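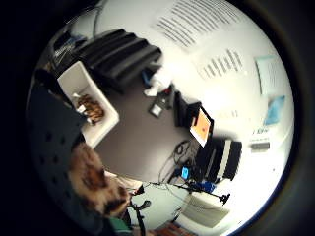

Back from the open day at the Cedard workshop and my head is still buzzing. A few posts while it's fresh!

I went mainly for the gripper demo. You hold it by the handle, pick something up, put it down, and the camera on it records the whole move so a robot arm can learn from it later. Such a simple idea and I could have stayed there all day.

They let visitors try. My first 2 goes were dreadful (I squeezed far too early and sent a sponge flying). By go number 5 I was stacking cups like I'd done it for years. Very smug walk back to my seat.

What surprised me is how much of the job is patience. The team told us they had 1,088 recordings for one task, and the task was putting a spoon in a drawer. A spoon! In a drawer!

Then they switched on Skava, the arm that learns from all this. It got the spoon in on the first try, missed the second by a whisker, and the whole room went "ohhh" as if it were a penalty shoot-out.

Someone asked why the camera view is round and bendy. It's a very wide lens, so it takes in the fingers and most of the room at once. You get used to reading it surprisingly fast, though walls do curl round you a bit.

Also loved that it's a proper working room. Laptop open, cables in loops on the floor, printed sheets up on the wall. I get suspicious of tidy labs.

Lu is their smaller project, a wheeled thing that fetches and carries. It followed a 6-year-old round the corridor for ages and I'm not sure which of them was having more fun.

For those asking: free entry, no booking, tea and flapjacks at the back. The step at the side door is steep but there's a ramp round by the bike racks.

Next one is in September, and they're hoping the Udent lot will bring their two-armed setup along. I'm going. Shout if you want to share a lift, I've got room for two.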